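Nurkix simulator, home license - review after three months

Posted in: Software, Robot arms
Rating: 3.5 out of 5

Quick one, I'm supposed to be packing. But I promised a writeup back in April and people keep asking in the comments under the Coetzee gripper post, so.

Short version. Good simulator, patchy docs, price okay if you use it every week. Buy the Serano room pack with it or don't bother. Skip the cloud add-on.

Longer version follows.

What it is

Nurkix is a robot arm simulator for people who don't have a lab. You load an arm, load a gripper, load a room, write your script or drive the thing by hand, and see if it does what you wanted before you let it loose on the real arm. There's a wrist camera, a fixed camera, a depth view. Runs on your own machine. Sold through Pindorero, download only, the license is tied to one computer (you can move it, more on that further down, it's annoying).

I paid $200 for the home license. Full price, my own money. The pro license is a lot more and the only extra I'd want from it is running scenes side by side. Can't justify it for a garage arm.

My setup: mid-range desktop, four-year-old graphics card, plenty of memory. Linux. I haven't tried the Windows build so don't ask me about the Windows build.

Install

Fine. Kind of slow. The downloader died on me twice and started over from zero both times, which on my connection meant an evening gone. No resume button. Pindorero's help page says to use a download manager. Come on.

After that it was painless. First launch asks for the key, compiles a pile of stuff for a while with no progress bar, then you're in. I thought it had hung. It hadn't. Go make coffee.

The arm and gripper part

This is where the money went and you can tell. Parallel grippers are done really well. Finger force, finger speed, how much slip you get, all on sliders, and the defaults are sane. I put in the numbers from my Coetzee and the closing motion looked right to me on the first try. Soft objects are so-so. Sponges act like wet bread. Cloth is in the menu but marked as a preview and it should stay marked that way, it went through the tabletop and I last saw it headed for the floor.

Suction grippers: there's one. It sticks to everything. Useless for testing.

Joint limits come in from your arm file and the program respects them, with a little warning when you get close. I like the warning. Turn the sound off though.

Wrist camera

Reason I bought it. My whole hobby at this point is wrist camera stuff - reach, look, grab, look again - and on the cheap simulators the wrist view is an afterthought. You get it in a tiny window, wrong lens, no way to shift the mount.

In Nurkix the mount is a proper object. Move it back, tilt it, raise it, save the offset with the gripper. You can set the lens to match whatever you have bolted on in real life. I have mine sitting a bit behind and above the palm so both fingers stay in view, and it took me a few minutes to get it close to what my real camera sees. Not perfect. Edges bend differently. Close enough to write code against.

Frame rate held up okay. With the wrist view and the fixed view both on and one Serano room loaded I got 76 frames a second most of the time. Depth on top of that, it drops, and you feel it when driving by hand. For scripts who cares.

One thing that drove me nuts. If you roll the wrist a long way over, the view rolls with it (correct, obviously), but the hand controls don't. So push left and the gripper goes somewhere that isn't left on your screen. There's a setting for it. It's under Input, then Advanced, then "frame of reference," and the default is the wrong one. I spent a week thinking I was just bad at this. Change it on day one.

Rooms

The base license gives you a gray box with a table in it. That's all. You'll be sick of it by lunch.

Serano is the room pack, sold separately, same store. Seven rooms. Furniture, windows, floors with some texture to them, clutter you can shuffle with one button. This is what makes the program worth having, in my opinion. My grasp script worked great in the gray box and fell apart as soon as the surface had wood grain on it. Kept reading knots and dark streaks in the grain as objects. Would have found that out the hard way on my real table, which is also wood. So the pack paid for itself right there, I guess.

Quality is uneven. The light is very even everywhere, soft, hardly a hard shadow to be had unless you add your own lamp. Window glass is just flat blue. No outside. Doesn't bother me, might bother you if your code cares about glare. Mine probably should. Wood is the best of the materials, the floors are good, walls are okay.

Furniture is heavy as it should be and you can lock it in place. LOCK IT IN PLACE. I forgot and had the arm shove a cabinet clear across the room, then spent ages wondering why none of my saved positions worked.

Also collisions. The room shapes are simplified under the hood, so chair legs and drawer handles are sort of boxes. The gripper will stop short of a handle with clear air between them. You can swap in finer shapes per object, right click, takes a second, costs you speed. Do it only for the thing you're grabbing.

Shuffle button

Deserves its own bit. Press it and the clutter moves, surfaces swap, the starting pose of the arm changes if you let it. You can set how wild it gets. Low is useful. Medium is useful. High will start your arm facing pretty much anything, a wall, the floor, whatever's nearest, tilted to heck. I laughed the first time but I've ended up leaving it on high overnight, becuase that's where the dumb bugs come out. My script used to assume there'd be something to grab in front of it. Now it checks. Backs off, turns, looks again.

You can save the seed so the same mess comes back. The save dialog forgets the folder every single time.

Docs

Bad. There's a getting started page that's nice and then it falls off a cliff. Half the scripting calls have a one line explanation that just repeats the name. "set_mount_offset: sets the mount offset." Thanks. In what units? Meters, it's meters. I found out when my camera left the building.

The forum is better than the docs. Slow but people answer, and someone from the company turns up now and then and is polite about it.

Cloud add-on

Tried the trial. It runs your scenes on their machines. Upload was slow, queue was slow, and the results came back in a zip with names I couldn't match to my runs. Canceled it. Maybe for a school or something.

Moving the license

I swapped my drive and the license died. You have to release it from the old setup first, which you can't do if the old drive is in a drawer. Emailed support, got a fixed key in a day and a half. Good people, dumb system. Release it BEFORE you swap anything.

Things I'd want fixed

Resume on the downloader. The frame of reference default. Real docs with units. A second suction cup that can fail. Hard light as an option in the Serano rooms without me dragging lamps in. And an undo that goes back more than a step, I can't believe I'm typing that about paid software.

Would I buy it again

Yes, with the room pack. Without it no. If you only have a fixed camera looking down at a table, the free stuff out there will do you fine and you can keep your cash. If you've got a camera on the wrist and you're tired of bumping real fingers into real furniture, it's worth it. I've bent one finger pad since I started and that was me dropping a wrench on it.

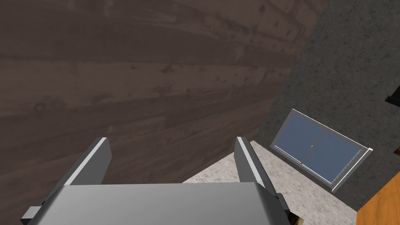

Last thing, the update that came out while I was writing this moved the shuffle settings to the side panel. Same options, new spot. It also reset my input settings, so go check that frame of reference box agian after you update. Ok, packing.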